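Some posts about my work, because people ask me in private and I prefer to answer one time for everybody. I work at Druvia. We are a small company that cleans short-stay apartments between guests. Since May, part of my job is to teach the cleaning to machines.

Before, I had a list of rooms and a cart. Now I have a list of tasks and a pair of hand grippers. I do the task with the grippers, the grippers record how I do it, and later the robots from Claltier learn from the recordings. One task is one recording. My list on a normal day has 36 of them.

The task I do most is the trash. You take old packages and boxes from the floor or the table, bring them over the bin, open the fingers. With my own hands I would not even think about it. With grippers I have to think about where each finger is. 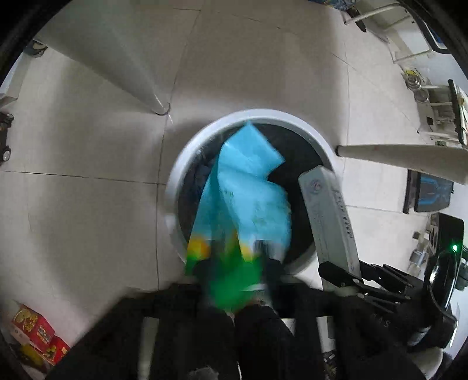
Work and robots

A soft package and a stiff box are two different jobs. The soft one changes its form when you squeeze it, so you can hold it almost anywhere. The box does not forgive. If you take it at the wrong place it turns, and then you are fighting with the edge of the bin.

In the first weeks my wrists hurt every evening. The cart was heavy for the back, the grippers are heavy for the wrists. I told this to the office and we got a break after each hour. It was not in the plan before, we had to ask for it.

The pay question, since many of you wrote about it. I am paid by the hour, the same as for cleaning, plus a small bonus for recordings that are accepted. The bonus is the part I do not like. A recording can be refused when I go too fast, when I drop something, or when a finger is hidden from the camera. Last month I had 457 accepted. I never learned the number of the refused ones.

So you begin to work for the recording and not for the room. I noticed it on a Saturday, when I was cleaning a normal apartment with no grippers, and I stopped with my hand open above the trash and waited a moment. My colleague laughed at me a lot.

What changed in the team: two people moved to recording, two people stayed with the apartments and have more rooms than before. This is the thing I would fix first. The company speaks about the hours the robot will save, but today there is no robot in the apartments, and the rooms are still there every morning.

Also the words changed. We used to say "the bin is done." Now the sheet says "object placed, gripper open, hands clear." I learned a lot of English from this sheet, but it is a strange English. 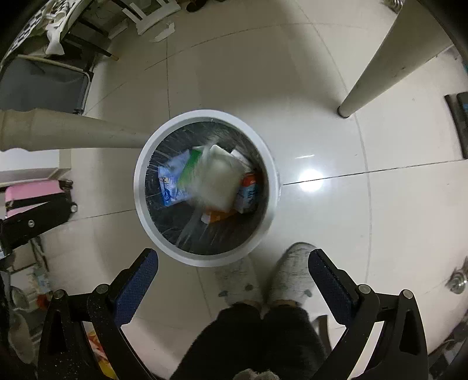
Róisín Daly: I did this same kind of recording at Ovetti for a winter and my question was always who gets the job of watching the robot afterwards. We were promised it would be us. Did they put anything in writing for you?

Thank you Róisín, it is a good question and I have no good answer. In writing we have one sentence. It says that recording staff "will be considered" for the supervisor places. I asked how many places and when. They said it depends on the customer, and the customer is Bakhtiari, and Bakhtiari has not decided.

I will ask again at the next meeting, and I will ask for the number of refused recordings too. If the machine learns from my hands, I want to know which of my movements it did not want.

To the person who asked if I am afraid for my job: a little, yes. But I also do not want to carry the cart up four floors until I am sixty. Both things are true for me, and I go to work with both.

Tomorrow the list is laundry, mostly folding towels. I already know from the others that towels are harder than boxes. If you have done towels with grippers, please write me how you hold the corner.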